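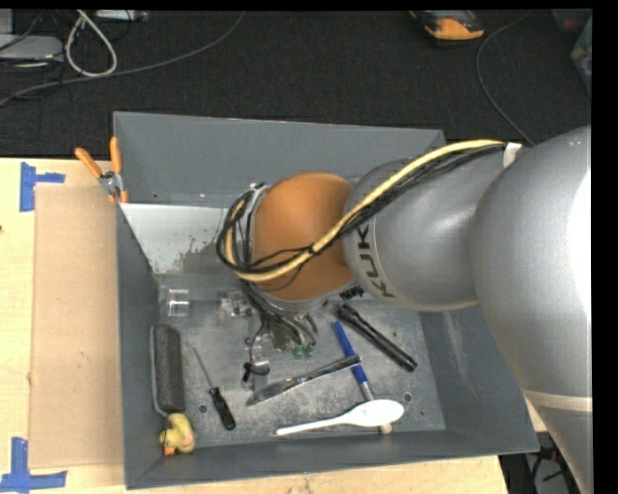 A KUKA arm over a gray metal bin on the table

Participants wanted: protein powder and recovery study for adults who train

Szabó Sports Nutrition in Livthorpe is looking for adults who do weight training or team sport and who would like to take part in a six-week study of a new whey and casein powder. The powder has the working name Datow and it is not yet sold in any shop. We want to learn how it is tolerated when people take it every day, and if they feel less sore after hard sessions.

Who can apply

You can apply if you are between 18 and 50 years old, you train at least three times a week, and you have done so for the last 6 months. Beginners are welcome to write to us also, but we will keep their names for a later group.

We cannot accept you if you have a milk allergy, a kidney or liver illness, diabetes, or if you are pregnant or breastfeeding. People who use creatine may take part when the dose stays the same during the whole study. Other protein powders must be stopped one week before the first visit. Please be open with us about this.

What you will do

There are four visits to our rooms in Livthorpe, each one of up to 91 minutes. At the first and the last visit a nurse takes a small blood sample, and you do a leg press test. At the two visits in the middle you only fill in forms and we measure your weight. Please come to the blood visits without breakfast – water is fine, coffee is not.

At home you mix one serving with 500 ml of cold water after training, or in the evening on rest days. You write in a small diary how you slept, how sore your muscles are and how your stomach feels. It takes a few minutes. Half of the group receives a powder without the milk protein, with the same colour and flavour (vanilla). Neither you nor our staff at the visits will know which one you have.

Payment and travel

You receive $1225 if you finish all four visits and hand in the diary. If you stop earlier, you are paid for the visits you have done. You can stop at any time and you do not have to tell us why. For people from Flurnmont we pay the bus fare, but please keep the tickets.

How to apply

Write to the study desk at Szabó with your age, your sport, how often you train and any medicine or supplement you take now. Applications close on Oct 2, 2025. Those who wrote to us in September are already on the list and do not need to apply again.

14 shares
3 comments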